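Akwood Releases Simulation-Based Planning Package for Two-Arm Mobile Robot Purchases

March – Akwood, a planning and integration firm for light-duty automation, has released Halás, a pre-purchase planning package for facilities that are budgeting for two-arm mobile robots. The package lets a buyer test a candidate machine against a simulated model of the site before a purchase order is written. It covers aisle clearance, arm reach, gripper fit and the cost of any changes to fixtures.

Halás is sold as a fixed-scope engagement. The buyer supplies floor dimensions, a list of tasks and the models of equipment under consideration. Akwood builds the site model, runs the tasks and returns a report with a line-item budget. Site models use flat colors and simplified geometry. Surface finish is left out unless it affects a task.

Clearance is reviewed first. In narrow sections the robot base may fit while the arms do not, and the review records where either arm comes close to a wall, rail or panel.

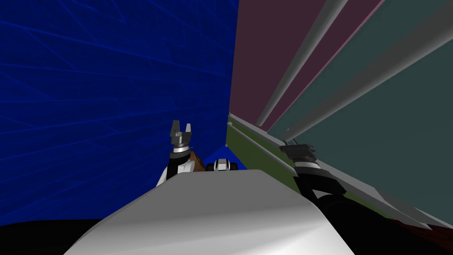
Gripper and handle review

The second part of the package deals with contact hardware. Parallel-jaw grippers are commonly quoted as a standard item, and the buyer often learns after delivery that the fingers do not suit the handles already on site. Halás checks finger opening, approach angle and the space behind each handle. Where handles are mounted side by side, each one is reviewed separately, with the neighboring handle treated as an obstacle.

"A handle is a cheap part and a gripper is not," said Přemysl Vlček, head of applications at Akwood. "If the model shows a poor approach, the first thing we price is a different handle. Custom fingers are priced second. The report carries both figures so the purchasing department can compare them." 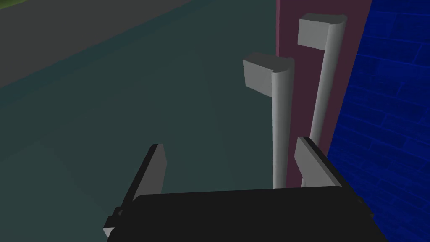
Simulated view from the Halás gripper review: lever-style handles on a maroon panel, seen past the gripper fingers.

Budget output

The report separates capital cost, fixture changes, installation labor and annual service. Spare grippers and finger sets are listed on their own lines. Items that could not be settled in simulation – floor condition, handle stiffness, network coverage – are marked open and assigned to a site visit.

Bramico, a contract packaging company, used a pre-release version while planning equipment for its service corridors. "We had one number for the robot and nothing for the building," said Anežka Havlíček, capital projects manager at Bramico. "The report gave us a fixture budget we could defend. We moved the order back one quarter and put the handle work ahead of it."

Availability

Halás is available now. The base engagement covers one site model of up to 2,000 square feet and 9 tasks. Reports are delivered as a PDF with a spreadsheet of all cost lines. Additional tasks and larger sites are quoted separately. Simulation files remain with the buyer and can be reused for later equipment comparisons.

Media and sales contact: Kamrul Begum, Akwood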